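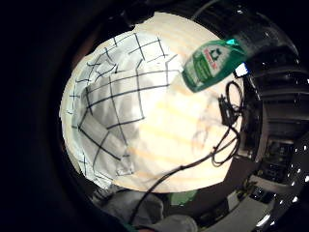
A gridded sheet on a pale wooden tabletop.

6 min read

Bondinlow Field Names

README and data card, version 2

A collection of 3000 field names from the parish of Bondinlow and the farms on the Trudton side of the brook, with spellings, meanings where we have them, and a rough position on the ground. If you've ever leaned on a gate and wondered why a perfectly ordinary bit of pasture is called Hungry Nan or Little Sorrow, you're in the right place. We love these names and we'd like more people to use them!

Last updated 12 October 2022.

What's in it

The main file is fields.csv. Each row is one name as it appears in one source, so a field that changed its name, or changed its spelling every time somebody new held the pen, will turn up in several rows. Rows that we believe belong to the same piece of ground share a field_id. Please join on that and never on the name. There are a great many fields called Long Close and they are not the same Long Close.

Of the 3000 names, 2000 have been placed on the ground with a point near the middle of the field. The rest have only a farm or a corner of the parish to go on. We keep them in anyway, as some of the loveliest ones are in that group (Cuckoo Pightle, Tom's Folly, The Mournings) and a reader with a good memory may still be able to tell us where they were.

A second file, spoken.csv, lists 300 names we heard said aloud by people who farmed or walked the land. The spelling and the sound often part company. Wetherhay is "Werrey". Saint Foin Piece is "Simpering", which made us all very happy when we finally worked it out.

Columns in fields.csv

field_id: our own number for the piece of ground.
name_as_written: exactly what the source has, mistakes and capital letters included.
name_tidy: one modern spelling for searching. Made by us, so don't quote it as history.
source: short code for the book, map or conversation. The codes are spelled out in sources.txt.
farm: the farm it belonged to in that source, left empty where the source doesn't say.
use: arable, meadow, pasture, wood, garden or other.
easting, northing: empty if unplaced.
meaning: a short note, only where there is something worth saying.
sure: high, fair or guess. See below.
notes: everything else, in whichever order it came to us.

Where the names came from

Most of them are from farm account books, sale papers and the schedules that went with old parish maps. Kinga Takács read through nearly all of the handwritten material and has an eye for a bad letter s that the rest of us can only envy. Ottó Csonka went after the sale papers, which turned out to be full of names we'd never met anywhere else, as auctioneers liked a field to sound rich. Compare Poor Piece in the account book with Fair Prospect in the sale, same hedge, same pond, a few years between them.

The Boros papers deserve a line to themselves. They came to us as a box of rent slips from a family farm and gave us the best run of names for the low meadows. Rent slips are wonderful. A tenant writes the name people really used.

Spoken names were collected by Beril Baysal and Qiuyue Deng over many cups of tea. They asked people to walk us round the farm in their heads, gate by gate, and only got the maps out afterwards. Do it in this order if you try it yourself! Once a map is on the table everyone starts reading from it and the old words go quiet.

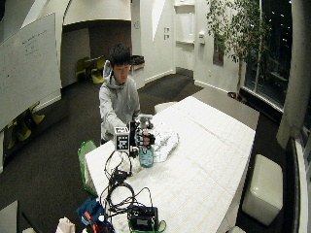 The walk-round also gave us gate names, which we hadn't planned for at all. A gate can keep a field's old name long after the field has been given a new one, and there's a whole lane of them below the church where not a single gate matches the land behind it. They have the word "gate" in the notes column for now. A proper gates file is on the list.

How sure are we?

"High" means two sources agree, or one source has a map with it and the shape still fits. "Fair" means one good source and no argument. "Guess" means a guess, and we've tried to say in the notes who guessed and why.

Meanings are a separate matter, and the sure column doesn't cover them. Field names pull good stories towards them. Gallows Croft may have had a gallows, or it may have belonged to a Mr Gallow, who does appear in the rents. Where two readings are going round we give both. If you find a note in there that starts "Teun thinks", that's Teun Dewulf, who has a theory connecting half the names in the parish to geese. Some of it is very convincing.

Known problems

The eastern farms are thin. We had one account book for that side and the damp got to it before we did.

Names with "the" in front are handled unevenly. Early rows keep it, and in later rows it was sometimes dropped. Search on both.

"Acre" in a name says very little about size. Ten Acre can be any size it pleases, so please don't work out areas from names. We did, for an embarrassing afternoon.

Some fields have gone under houses. The points are still there and still right, but you'll be standing in somebody's kitchen. Be kind about knocking.

Accented letters and the long s were changed in the first version by a spreadsheet being helpful. They're fixed in version 2. If you still have the old file, throw it away.

Using it

The files are plain CSV and open in anything. People have drawn maps with them, named allotment plots after them, and set a very hard pub quiz round. Drivo, our little map script, is in the tools folder and will draw a labelled map of one farm at a time. It needs the farm name spelled as in the farm column. It doesn't do the unplaced names, and if two points sit close together the labels will land on top of each other. Nudge them by hand.

You may copy, change and share the data as long as you say where it came from. "Bondinlow Field Names" is plenty. We left out the names of living people who spoke to us unless they asked to be in, so please don't try to work out who said what.

Sending us more

Add a row to the file called incoming.csv or simply write us a note with the name, the farm and how you know it. Spellings can be wild, we don't mind. A name you only half remember is still worth having. We go through new ones each March, when the hedges are bare and it's easiest to go and look.

Reader comments

Marjorie P: My grandfather's farm is in here!! He always said Catsbrain for the clay field at the top and I thought he'd made it up. Is there any chance of getting the audio?

Kinga (maintainer): He didn't make it up, and there are other Catsbrains about, generally on sticky ground with stones in it. No audio I'm afraid, we only wrote the sounds down at the time. I'm sorry about that now.

hedgelayer_dan: Row for Slipe Meadow has the wrong side of the brook. It's on the Trudton bank, always has been. Otherwise smashing work.

Beril: Moved it, thank you. It had been bothering me too.

R. Whitlow: The geese theory holds for Gosling Bottom at the very least.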